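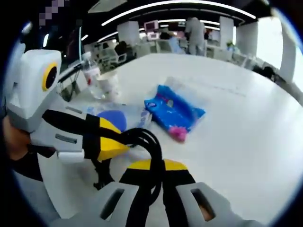
Table work at Kindley, blue packet in its clear bag

To: shop-floor list
Subject: Re: Ersoy and the packing jobs

I was asked to answer this for the list because I've been at the Kindley tables since January. Before that I packed at Multer for nine years, same line as the person who wrote in. I'm leaving the questions in so people don't have to dig for them.

> We were told at shift change that Ersoy is moving into its next stage
> and that some of us can put in for table work at Kindley. The sheet on
> the board says "demonstrator, hand tools" and not much else. Is it
> packing? Is it sitting at a computer? A few people here think it means
> teaching the machine to do our jobs and then going home. I'd like to
> hear from someone who has done it. Also, does the line rate still apply
> over there, and what happens to my grade if I don't like it?

First, what the work is. You stand or sit at a white table and handle packets, pouches and bags with grippers instead of with your fingers. You hold the gripper, open and close it, and move the item the way you would if you were packing it. The movements get recorded and the recordings go to the Cilareck arms, which are supposed to pick up from that how a soft bag behaves. Most of what you know from the line carries over. You already know that a bag slides if you push it flat, and that you take it near the seal.

It is slower than the line. At Multer my rate was 765 pieces a shift. The target at Kindley is 145 good recordings a shift, and "good" means no drops and no restarts halfway through. My first week I was getting 70. Nobody shouted at me over it, but I did get asked, and I'd like the list to push for a written learning period so the next people aren't asked in their first week. 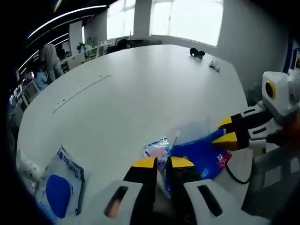
Two grippers at the table, one with its finger down on the blue bag

Blue bags like these are harder than they look. The outer clear wrap moves separately from the bag inside it, so you can close on the wrap and have nothing. My own habit is to pin the bag with one side and come in with the other. The instructions had a different way, and after several of us did it by pinning, the instructions were changed. I mention it because that was the first time in this whole project that something went from the floor up to the office and came back changed.

Now the part about teaching the machine our jobs. Yes, that is what it is. I don't see the use in calling it something else. The arms at Multer are meant to take the small soft packets, the ones that come down the chute mixed. As of now there are 2 arms running there on the late shift and they need a person beside them to clear jams and pull doubles. Management says no packing grade goes before the agreement on Ersoy runs out. They have not said what happens after that, and I have asked at both of the last meetings.

What changes for you day to day:

1. No line noise and no chute. It's an office floor, bright, with people at desks nearby. Some will like that. I missed the talk on the line for a good while.

2. Your wrists. Holding a gripper is a different load from packing, more in the thumb and the outside of the forearm. Ask for a swap of tasks every hour. It's in the site rules but you have to ask.

3. You are recorded. The recording is of the tool and the table, but people nearby can end up in it, and so can your hands. Faces are supposed to be blurred before anything leaves the building. Read the consent form before signing it, and take a copy.

4. The items change. Packets one day, cups and bottles mixed in with them the next. A paper cup in front of a bottle means you have to reach without knocking either, and you'll be given that kind of setup over and over with small changes.

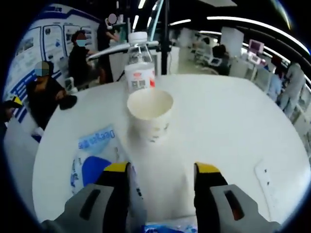
Pay, grade and going back

The line rate does not apply at Kindley. You keep your Multer grade and base pay. You lose the piece bonus, and the site allowance makes up part of it — for me it came out a little short, for people on the early shift it came out even. Bring your last few pay slips and work it through with payroll before you put in.

You can go back to your own line if you say so within the first 12 weeks. After that you go back to the same grade but they can put you on any line. Get the start date in writing, since the weeks count from the first table shift and training comes before it.

As for whether I'd do it again, I think so. I would like it better if demonstrator were its own grade. At present it is packing on paper, so the skill doesn't count for anything if you apply elsewhere in the company. That is on the list of things for the next round of talks, along with the learning period and the bonus gap. If your shift wants something else on it, write back here with the subject line unchanged so it stays in one thread.

To the person who asked: you can come over and try a table for an hour before you decide. Ask your shift lead for a site visit slip. Use the side door, the front one needs a badge.

Floor rep, Kindley tables
(formerly Multer, packing)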